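4.3 What counts as a sorted box

Much of the household literature treats the open box on the table as a stage on the way to somewhere else: food comes in, sits in the box for a while, and is put away. Earlier work in the Kivach survey goes further and reads such a box as a sign of unfinished work, scoring a home lower for each one present. We began with that scale and have come to doubt it.

Our first objection is a plain one. The scale assumes that a box has a proper contents list and that anything outside the list is clutter. In the 48 Surkville homes we found very few boxes that held one kind of thing. Snack food shared space with stick-shaped goods still in their wrapping, with clear tubs, and with small objects that the residents themselves could not always name when asked. Under the Kivach rules a box of this sort is "mixed" and loses two points. When we asked residents whether the box was in order, most said yes. Either they are wrong about their own tables, or the rule measures something other than order. We lean toward the second reading, though we admit that people asked by a visitor whether their home is tidy have a good reason to say that it is.

The second objection concerns packaging. The survey treats a gift box as storage once it has been in the home for 12 days. We see no basis for that number, and the Kivach report gives none. A printed box of milk with a carrying handle may be waiting to be drunk or waiting to be carried to somebody else's home, and its place on the table does not tell us which. Figure 7 shows the difficulty. The milk box stands on top of another box, behind an open cardboard one with food in it. A coder working under the Kivach rules would record a stack and a mixed box and move on. Two of our coders did so; a third refused to score the stack at all, and on reflection we think the third coder had the better case.

Haque-type scales, which ask whether each item can be reached without moving another, avoid part of this problem. They bring in a different one. A wrapped bundle lying on the floor of an open box is easy to reach, and so is nearly everything else in a shallow box with no lid. In our homes this pushed nearly all open boxes toward the top of the scale, including nine that the residents described as a mess. A measure that cannot tell those nine from the rest is of little use for the question in Section 2.

We therefore report the box scores in Table 5 but draw no conclusions from them. Readers who wish to compare our homes with the Brerklow sample should bear in mind that its 2,000 images were scored under the older rules, by coders who never spoke to the people living there. The apparent gap between the two towns in November may be a gap between two ways of scoring. We could not rule this out with the data we have, and we are not persuaded that the Brerklow authors could either.
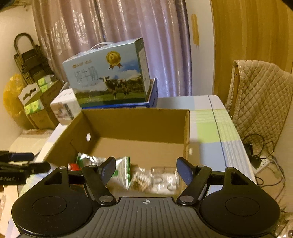
Figure 7. Open cardboard box with mixed contents on a checked tablecloth; milk gift box on a second box behind.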